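Unit 4. Demonstrating a Task: By Hand and by Remote Control
Course notes, R. Pangilinan
Last updated: June

4.1 Two ways to record a demonstration

In hand guiding (kinesthetic teaching), the operator holds the arm and moves it through the task while the controller compensates for gravity. Joint angles are logged directly. The operator feels contact through the arm itself, and no mapping between bodies is needed. The drawbacks are that the operator stands inside the workspace, shows up in the camera views, and has trouble guiding two arms at once.

In remote control (teleoperation), the operator moves a separate input device and the robot follows. Input devices fall into two groups:

- Leader arms. Same joint layout as the follower, usually scaled down. Joint angles are copied across.
- Hand controllers. The pose of each hand is tracked and converted to a gripper pose. Inverse kinematics supplies the joint angles.

The Galturar bench uses leader arms. The Tolentino bench uses hand controllers. Logs from the two are not interchangeable without conversion, so record the bench name with every episode.

4.2 What is stored

An episode is one attempt, from the start signal to the stop signal. Store for each time step:

- measured joint angles, both arms
- commanded joint angles, both arms
- gripper opening, measured and commanded
- one image per camera
- a common time stamp

Measured and commanded values differ whenever a gripper presses on something. Keep both. A policy trained on measured values alone tends to grip too lightly.

4.3 Delay

The follower lags the leader. On the course software (Grimudance) the lag is estimated by shifting the measured signal against the commanded one and taking the best match. Reject any episode in which the lag exceeds 10 time steps. Slow motion hides lag and fast motion exposes it, so run the check on the fastest segment.

4.4 Large objects and two arms

Small objects can be placed anywhere within reach of one gripper. Furniture cannot. A long object is laid within reach of both arms, and the starting position is varied by small shifts and rotations between episodes. Note the variation in the episode sheet.

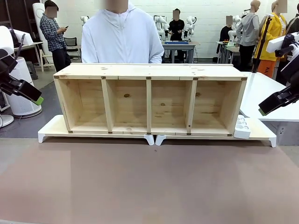 Fig. 4.1. Two-arm workspace with a pine shelf unit on its back, raised on white stands.

Points to settle before recording on an object of this size:

(a) Which arm leads, and whether the other holds or waits.
(b) Clearance between each gripper and the dividers at the planned approach angle.
(c) Who may stand near the object, and the position of the stop button.
(d) The end condition, stated so that two people would label the same episode the same way.

4.5 Exercise

The Stukard set contains 1135 episodes, of which 1000 are for training. The rest are held out. Plot the lag for the held-out episodes and list those that fail the test in 4.3. For one failed episode, state whether the fault lies in the operator's motion or in the controller, and give the segment that supports your answer.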